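The sponge that stopped the line

It takes a good deal of engineering to teach a machine to put a sponge on a soap dish, and rather less to teach it not to. Jatside, a small outfit with a long lease and a short temper about coffee cups near the equipment, managed both in the same winter.

The method is simple enough to explain to a relative. A person holds a gripper in each hand and does the chore. The grippers record how they moved and how far their jaws were open. Do that often enough and you have a pile of demonstrations, which get fed to a program called Jultutora, which then tries to do the chore with a pair of arms and no person attached. The sponge task had 214 demonstrations behind it by the time anything went wrong.
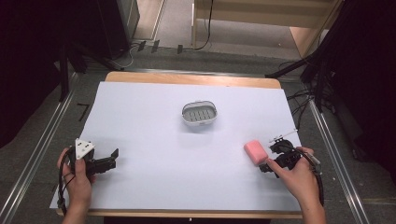 MÜHLBAUER HALL, February

What went wrong was small and, for a while, rather funny. Put in charge of its own arms, Jultutora would pick up the sponge, carry it across and then squeeze. It kept squeezing. The left arm, meant to steady the dish, would close a finger's width too early and shove the thing towards the edge of the table. On the first evening the dish went over the side and Finn Kramer, who runs the night tests, wrote "dish has left us" in the log.

By the fourth dish the joke had worn thin. The arm had also begun closing when there was nothing between its fingers at all, with some force, while a person was setting out the next run. Kramer had his thumb in the gap. He lost a nail and gained a form to fill in.

"It wasn't fast," he told me. "That's the insulting part. I watched it come."

The emergency stop worked perfectly once somebody pressed it. It was mounted on the far side of the bench, where it could be reached by anyone who wasn't having their thumb squashed.

Edeltraud Ostermann was brought in to find the fault. She has spent most of her working life looking into accidents with presses and packing machines, and she keeps on her desk a factory safety handbook printed in 1955, whose advice on where to put a stop button she read to me aloud, slowly, twice. Then she asked for the recordings and shut the door. 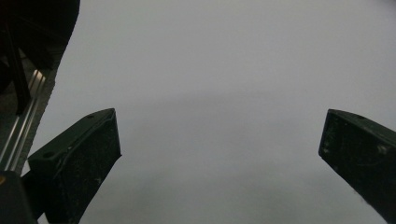 Everyone had blamed the program. Ostermann went after the zero. Each hand-held gripper has to be told what "open" means, and the way to tell it is to let the jaws spring fully apart and press a key before the session starts. One of the pair had been zeroed with its jaws slightly closed — a few millimetres, no more — and from then on every reading it gave was out by the same amount. The person holding it noticed nothing, because people don't pick things up by reading numbers. They look at the sponge and stop when it seems held.

Jultutora, which had only the numbers, learned that a good grip was a few millimetres tighter than a good grip is. It learned this very well. It had 200 bad examples to learn it from, the first 14 having been made before the slip.

"People say the robot misbehaved," Ostermann said. "It was the best pupil in the building."

The empty closing was a separate fault, and a duller one. A worn connector in a cable on the left arm dropped its signal for an instant whenever the arm reached full stretch, and the controller, made by Mistance, had been set up to treat silence as zero. Zero meant shut. The setting has been changed, so that silence now means stay where you are. It was one line in a menu, on the second page.

Jatside has thrown out the 200 and started again. The zero is now checked at both ends of every session, by someone other than the person who set it, and the arms can't be powered while the guard is open. There are 2 stop buttons, one on each side of the bench. Kramer tested the new one himself, left-handed, with the other hand in his pocket.

He has bought a box of soap dishes out of his own money and would like it known that he is still waiting for the refund.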